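Relter Hand Comparison Pack for Simulation
Made by Unham Robotics, sold through the Cusbridge web store

The Comparison Pack is for people who must choose an end effector before they pay for one. It contains hand models, one arm controller and a ready table task, and all of it runs in your own simulator. You can change the hand or the control settings and run the same task again from the same start.

The main task is cup stacking. It looks simple, but it is a good test for a hand with long fingers. The cup is tapered and has no handle, so a grip that is a little too low or too high will turn it. The second cup has almost the same size, and the space for error at the rim is small.

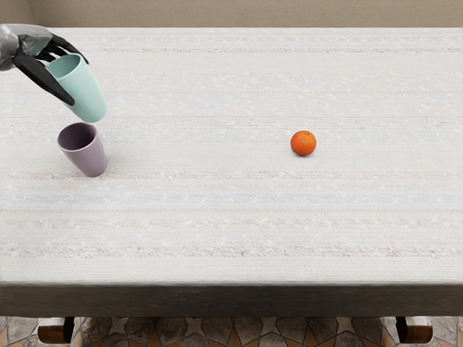
For every trial the pack writes a log with the joint positions, the contact forces at the fingers and the pose of both cups. The log is a plain text file. You can open it in a spreadsheet, or read it with the small viewer that comes in the pack.

What you can compare

Grip type. You can close on the cup with the thumb and one finger, or let all fingers take part. The setting is in the task file and does not need a new build.

Approach height. The hand can come in low over the cloth or start higher. With a low approach you should check the thumb first - it is long and reaches the table before the fingers do. 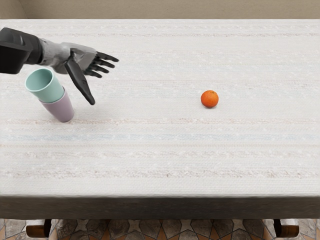

Open hand over the nested cups, thumb tip just above the cloth.

Controller. Position control and compliant control are both included. We suggest to begin with position control, because the errors are easier to read in the log. Compliant control is more useful for the insertion part, where the lower cup can be pushed to the side.
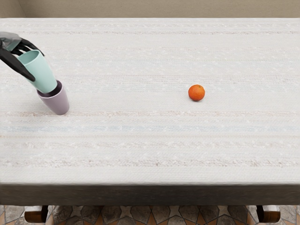 Green cup held at a slight tilt at the mouth of the lavender cup.

Start layout. Cup positions can be fixed or random. The small orange on the table is also an object with its own pose, and you may move it closer to the cups if you want a harder path for the arm.
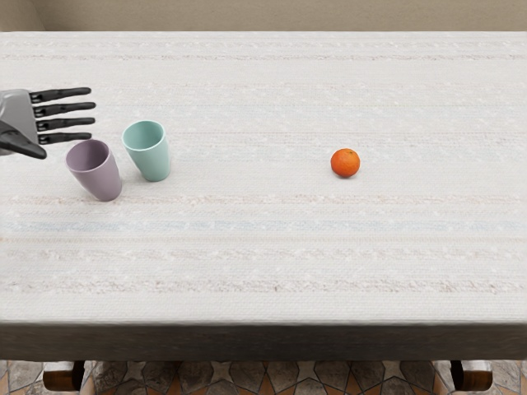
Two cups side by side, hand open, orange farther along the table.

In the pack
Hand models: 3
Start layouts: 29
Recorded reference trials: 500
License: 5 seats, one site

Requirements
A desktop computer with a separate graphics card. The arm model is included. If you use your own arm, you need its description file and the mounting plate from the Van Damme adapter set (sold separately, also as a model).

Updates
The next update is planned for March and will add a wrist camera view. Owners of the present version receive it without extra cost. For questions about mounting or file formats please write to the Cusbridge support desk, and attach the log of your trial.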